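Skript zur Übung "Handel mit Sportartikeln", Teil 3: Lizenztrikots im Onlineshop
Stand: 09/02/2023

So, weiter geht's mit dem Thema, auf das sich die Hälfte von euch seit dem ersten Termin freut (ich mich übrigens auch!) - Fantrikots und wie man sie verkauft, ohne am Saisonende auf einem Berg davon zu sitzen. Wer letztes Mal gefehlt hat: Die Folien zur Preiskalkulation liegen im Kursordner, die braucht ihr gleich bei der Aufgabe.

Replica, Authentic, Fanware

Bitte haltet die drei Begriffe auseinander, in den Abgaben ging das ziemlich durcheinander. Authentic ist die Spielerversion, eng geschnitten, teuer, kleine Stückzahl. Replica ist das, was die meisten Leute kaufen: lizenziert, gleiches Design, bequemerer Schnitt, oft gestickte Wappen, wo bei der Spielerversion eines aufgebügelt ist. Und Fanware ist der ganze Rest mit Wappen drauf, vom Schal bis zur Brotdose. Für die Kalkulation heißt das: drei verschiedene Margen, drei verschiedene Retourenquoten, also auch drei Zeilen in der Tabelle und bitte nicht eine.

Unser Übungsfall: Brotavine

Der Shop Brotavine verkauft Trikots von zwei Vereinen, Briden und Pavby. Oskari Kettunen hat dort den Einkauf gemacht und mir die Zahlen für den Kurs überlassen, vielen Dank noch mal nach Finnland! Bestellt wurden vor der Saison 1.367 Heimtrikots, verkauft bis März 945. Das klingt erst mal ordentlich. Jetzt schaut euch aber an, welche Größen übrig waren: fast nur S und XL, während M und L schon im Herbst weg waren und die Leute dann eben woanders gekauft haben.
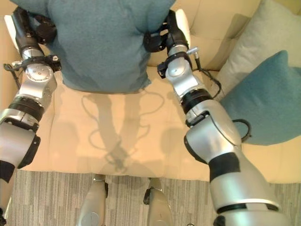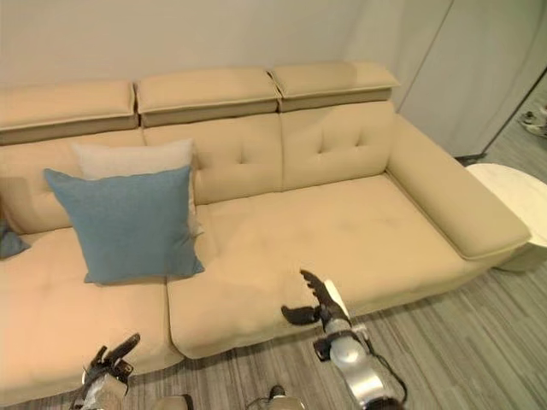
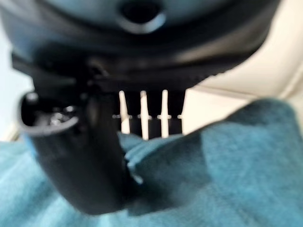
Genau da liegt nämlich der Fehler, den ich in Klausuren ständig sehe. Ihr rechnet mit der Gesamtmenge und vergesst die Größenkurve. Eine Größenkurve ist nichts Wildes, einfach die Verteilung der Verkäufe auf die Größen, am besten aus der Vorsaison und getrennt nach Verein. Bei Pavby kaufen viele Eltern für Jugendliche mit, bei Briden eher Erwachsene, die das Trikot über dem Pulli im Stadion tragen wollen und deshalb eine Nummer größer nehmen. Wer beides in einen Topf wirft, bestellt für beide falsch.

Beflockung

Name und Nummer auf dem Rücken bringen Marge, machen aber auch Ärger. Ein individuell beflocktes Trikot ist in der Regel vom Widerruf ausgenommen, darauf muss man im Shop vor dem Kauf klar hinweisen. Die fertige Beflockung mit Spielernamen ist ein anderer Fall, die liegt ja schon so im Regal - und wenn der Spieler im Winter wechselt, liegt sie da sehr lange. Brotavine hat den Flock von Juhl bezogen, Lieferzeit 7 Tage, und deshalb lieber blanko eingelagert und erst nach der Bestellung beflockt. Überlegt mal selbst, was das fürs Weihnachtsgeschäft bedeutet!

Produkttexte

Kurz noch dazu, weil in der letzten Stunde jemand gefragt hat. Ein guter Text nennt Verein, Saison, Version (Heim, Auswärts, Ausweich), Schnitt, Material und Pflege. Vereinsliebe darf gern rein, ein Satz davon reicht mir. Und schreibt "offiziell" nur, wenn eine Lizenz da ist, sonst wird es schnell teuer.

Aufgabe bis zum nächsten Mal

a) Berechnet die Abverkaufsquote der Heimtrikots bei Brotavine.
b) Stellt für Briden und Pavby je eine eigene Größenkurve auf (Rohdaten im Kursordner, zweites Tabellenblatt).
c) Schlagt eine Nachbestellung für M und L vor und begründet sie auf höchstens einer Seite.
d) Schreibt einen Produkttext für ein Auswärtstrikot eurer Wahl.

Partnerarbeit ist okay, dann bitte beide Namen aufs Blatt. Bei b) rundet ihr auf ganze Stück, halbe Trikots verkauft auch Oskari nicht. Nächstes Mal machen wir mit Rabattstaffeln und Räumungsverkauf weiter, bringt dafür einen Taschenrechner mit.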